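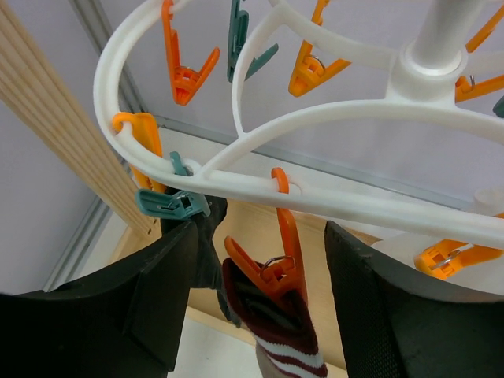

# Alcaraz cell: finger comparison on laundry hanging

Data card for the two-arm laundry recordings. Two finger types were tried on the same cell: Hirora (textured inner face) and Cillix (smooth inner face). Controller settings were held fixed.

Card last edited July 8, 2025 by Nayeli Valderrama.

## Contents

| Item | Value |
|---|---|
| Episodes | 438 |
| Garment sets | 22 |
| Finger types | 2 |
| Operators | 3 |

Each episode has video from the fixed cameras and the wrist cameras, joint positions, gripper opening, and a text label. Fixed and wrist streams share one clock.
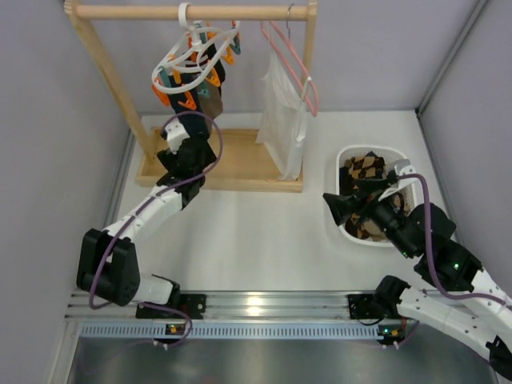
*Left arm at the dark garment under the clips, right arm in the basket.*

## Cell layout

- Both arms are on one aluminum rail at the near edge of the table.
- The wooden rack is on the left side of the workspace, the basket on the right. Do not swap them; the labels assume this layout.
- The clip hanger and the pink hanger share the top bar.
- Cables are clipped along the arm links. Leave slack at the wrist - a tight loop shows up as drift in the last joint.

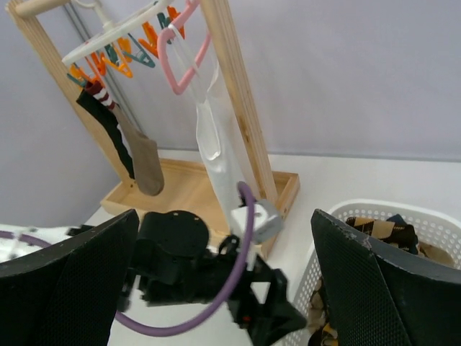
## Known issues

1. Wrist views lose part of the basket behind the fingers. Use a fixed view for basket contents.
2. Dark socks against black fingers give poor masks. The striped cuff segments well.
3. Clips swing after contact. Trim 10 frames after each release before computing clip pose.
4. Sheer fabric has holes in the depth estimate. Those regions are left unfilled.
5. Gripper opening is logged as commanded, not measured. Measured values are planned for August.

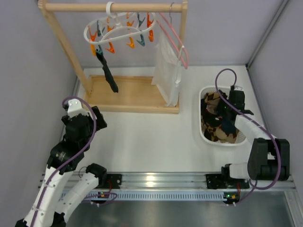 *Fixed view: right gripper in the clothing at the back of the basket.*

## Loading

Run `zevico load --cell alcaraz --fingers hirora`. Change the last argument to `cillix` for the other set. Default output is one folder per episode.

Do not pool the two finger sets without the `finger_type` field. Contact offsets differ between them.

Maintainer: Leandro Vallejo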